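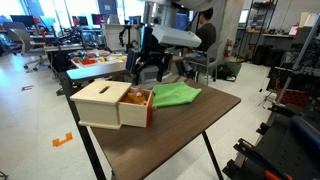
Wenia Mastering

Wenia is a two-room mastering and lacquer-cutting studio for electronic and dance music. We prepare finished mixes for vinyl, digital release and club playback. We do not mix, produce or record, and we do not run a label.

The business began as a repair bench for turntables and cutting amplifiers. Customers kept asking whether the machines they brought in could be used on their own records, and cutting became the main work within a few years. Repairs are still accepted when the schedule allows, mostly for tonearms and phono stages.

Rooms

Room A is used for digital mastering. The monitors are a three-way pair, soffit-mounted, with a separate subwoofer that can be switched out. Most dance material is checked both ways, and a mono sum is checked at low level before any file leaves the room.

Room B holds the lathe. It stands on its own concrete slab, isolated from the building floor. The cutting chain is kept short: converter, limiter, high-frequency limiter, elliptical filter, cutting amplifier. Any stage that is not needed for a side is bypassed.

What we cut

Most of our work is 12-inch singles at 45 rpm. At that speed we advise a side length of under 12 minutes if the record is meant for club use. Longer sides are possible at a lower level. Low frequencies are summed to mono below a set point, normally between 150 Hz and 300 Hz depending on the track. Wide stereo bass is the most common reason we return a mix with a question.

Our job log stands at 1,426 completed jobs, of which 243 were reissues from tape. Tape work is done on two machines, one for quarter-inch and one for half-inch. Tapes that need baking are quoted separately.

Labels

Skalta has sent us its full catalog since its second release, including the split 12-inches and the locked-groove series. For Hosby we handle the archive program, which is mainly early drum machine recordings moved from cassette and quarter-inch tape. Single jobs from artists without a label are taken on the same terms and at the same rates.

Pressing

We do not press records. Lacquers are packed here and shipped to the plating house on the day they are cut. Customers without a plant of their own can use our account at Sorensen, where the minimum order is 300 copies and orders above 1,000 are scheduled in two runs. Test pressings come to us first – one set is played and kept, and the rest go on to the customer.

Sending files

Send 24-bit WAV or AIFF at the original sample rate, with no limiter on the master bus. If a limited version exists, send it as a reference in a separate folder. Name files by side and track order. The studio is open to attended sessions from September through May, starting at 10 a.m.; during the summer months sessions are unattended only.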